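Handheld demos vs teleop for small household stuff - our numbers

Driller
Promised I'd report back on this one. We trained two policies for putting bits and bobs in a basket, one on 267 demos done with handheld grippers, one on the same number of teleop demos. Same network, same tabletop. Over 40 test runs the handheld one dropped 3 and the teleop one dropped 13. I was expecting a gap, but blimey, not that big!

Most of the difference is in flat things. With the tool in your own hand you go for the narrow bit without thinking, and you come in at an angle.

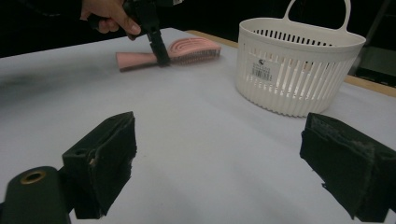 Teleop people came straight down nearly every time and pinched whatever was in the middle (me included, I'm terrible at it).

Grikomton
Nice, but same number of demos isn't the same amount of practice. How long had your teleop lot been at it? Ours were hopeless until the second week.

Driller
One afternoon each - fair point.

Sæther
I don't buy the angle thing either. Could just be that handheld demos are quicker, so there's less dithering for the policy to copy. Have you tried trimming the pauses out of the teleop set?

Driller
Not yet. I'll retrain on a trimmed set on Monday and post the drops for both.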